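**Sumow opens refitted beauty display room at Bastos**

*For release Thursday*

Sumow, the fragrance and skincare retailer, has reopened the display room at its Bastos branch after a full refit. The room, which was closed through the autumn, is available again to customers and to trade visitors, with longer opening hours until the end of December.

The work was carried out by the shopfitting firm Jastano. It replaces the glass-fronted cabinets that had served the branch for many years with open tables, at which visitors may sit or stand and look at goods at their own pace. The old cabinets had to be unlocked by a member of staff each time a customer wished to see a bottle, and this was the most frequent complaint in the branch's last survey. Of the 1,091 customers who replied, more than half asked for products to be shown in the open.

The main table is large, round and white. It was chosen so that a full set of items can be laid out together and approached from any side. Plants in white pots have been kept from the former room, and the lighting has been renewed throughout.

Perfumes are now shown singly. Each has a clear case of its own on a stand, so that the shape of the glass and the finish of the cap can be seen properly. Testers are held separately at the service desk and are available on request.
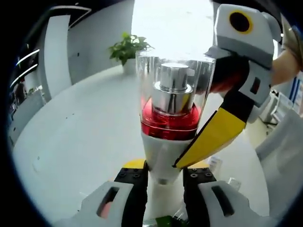
*A perfume bottle in deep red glass with a stepped silver cap, shown in a clear acrylic case on a white stand.*

"Our customers told us plainly that they wanted to see things closely before making up their minds," a spokesperson for Sumow said. "A perfume bottle is often bought as a present, and people like to know how it will look on a shelf or a dressing table. We have tried to give each one enough space."

Skincare is arranged differently. Creams, lotions and cleansers are seldom bought one at a time, and the branch has grouped them on the table by range, with large and small sizes next to one another. Pouches and single-use sachets are laid out on the same surface, where they can be compared with the full-size containers. In the former room these smaller items were kept in drawers beneath the till and were often missed.

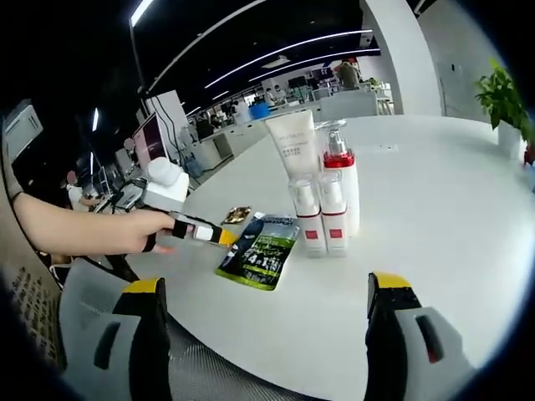
*White skincare containers, among them pump bottles with red details, grouped on the table beside a foil pouch and a small sachet.*

Staff at Bastos have received training in the new arrangement. The table is checked every morning before opening and again at 2 in the afternoon, when items that have been moved are returned to their groups and the surface is wiped down. Acrylic cases are cleaned with a soft cloth and plain water only, on the advice of the supplier, Vusuvau.

Vusuvau has also agreed to take back worn or scratched cases from the branch. These will be polished and reused where possible – a point that Sumow raised early in its discussions with the firm, having thrown away a large number of display fittings when its previous room was cleared.

A spokesperson for Jastano said: "The brief was for a bright, calm room with very little fixed furniture. Most of the pieces can be moved by two people, so the branch can change the layout for a new season without closing its doors."

The display room holds up to 60 visitors. It is on the ground floor and has step-free access from the street and from the car park at the rear. Chairs are provided, and staff will bring items to any visitor who would find it difficult to reach across the table. Groups are asked to book in advance at the service desk.

Trade visitors may view the room on Thursday mornings, when a member of the display team will be present to answer questions about the stands, cases and table. Price lists for the fittings are available from Jastano directly.

Sumow will review the arrangement in the spring, after a second customer survey. Forms are available in the room and may be left in the box by the door.

**Notes to editors**

- Sumow sells fragrance, skincare and bath goods through its branches and by post. The Bastos branch served 3,018 customers in the month before the refit began.
- Jastano designs and fits shop interiors.
- Vusuvau supplies display cases and stands to the retail trade.
- Requests for interviews and visits should be sent to the Sumow press office, marked "Bastos display room".

**Ends**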